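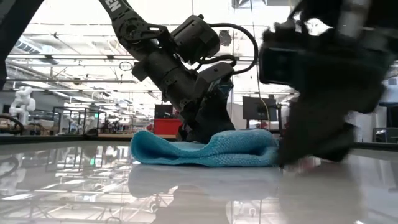 Can a robot fold a towel yet?

Slowly, and on a good day, with the right towel. Ask for the whole laundry basket and you'll be waiting a while longer.

July 21, 2023

I've been wanting to write about laundry for ages, which my sister says is the saddest sentence I've ever spoken out loud. But I do think it's the most interesting chore there is if you care about what machines can and can't do! Dishwashers came along and mostly solved dishes. Vacuums learnt to trundle about by themselves. The washing machine has been with us so long that we forget it's a machine at all. And then the clothes come out in a damp knot and you're on your own.

The trouble is cloth. A mug is the same shape wherever you put it down, so once a machine has worked out where the mug is, it knows pretty much everything it needs to. A towel has no shape of its own. Pick it up by one corner and the other three go wherever they like, and usually at least one of them hides. You and I find it by feel, without looking, while talking to somebody in the next room about what's for tea. Try it tonight with your eyes shut and notice how much your fingertips are doing (I did this with a pillowcase and was properly impressed with myself).

I got chatting about all this back in May with Vega Figueroa, who works on cloth handling at Kudonel, and I came away with four pages of notes and a completely new respect for flannels. Her view is that two arms matter far more than people expect. With one arm you can drag a towel, or drop it in a heap, or do something clever against the edge of a table. With two you can lift it and pull it straight, and once it's hanging between a pair of grippers gravity does some of the tidying for you. It's how most of us do sheets, if there's someone to take the other end.

She also thinks a small microfibre towel is about the kindest thing you can start on. One colour, no sleeves, no buttons, no wrong side to speak of. Even so there's plenty to go wrong. Two layers get picked up as if they were one. The grip lands a little way in from the corner, and then every fold after it is crooked. Or the arms pull a touch too hard and the thing pings out of one side, which I'd pay good money to watch.
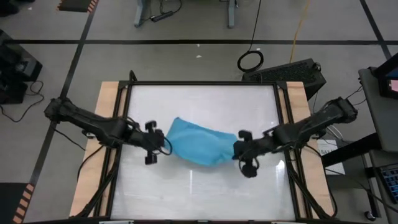

So what counts as folded?

This is where I got a bit carried away. I asked three friends to fold the same hand towel and got three different answers. Rima Tarawneh does thirds and then a half. Branislav Malý rolls his, hotel fashion. Perihan Kocabaş folds hers in half twice and considers the matter closed. A machine has to be told, or shown, which of those you want, and how neat is neat enough. I'd accept quite a wonky towel if I hadn't had to do it myself. Perihan wouldn't!

Showing seems to be the way a lot of people are going. Somebody steers the arms through the job, over and over, and the software learns from the recordings. Vega told me her first set for one fold was 300 goes, and she threw out 108 of them for being sloppy. I love that. All that patience, and a third of it binned because a human being was having an off afternoon with a tea towel.

What I'd like it to do at home

My dream is modest. I don't need shirts. I don't need anything put away. I'd like to tip a basket of clean towels on to a table, go to bed, and come down to a pile. It can take all night as far as I'm concerned, provided it's quiet. Speed is the thing everyone brings up when they watch these machines, and for a factory or a big hotel laundry I can see that it matters enormously, but my towels are in no hurry.

Fitted sheets I'm leaving out on purpose. I can't do them either.

If I had to guess, I'd say the flat things will come first, in places that wash hundreds of the same item, and the mixed family basket with its odd socks and inside-out jumpers will be the last to fall. Zerrin Şimşekoğlu, who reads this blog and argues with most of it, reckons I'm too hopeful even about the towels. We have a cake riding on it. Lemon, if I win.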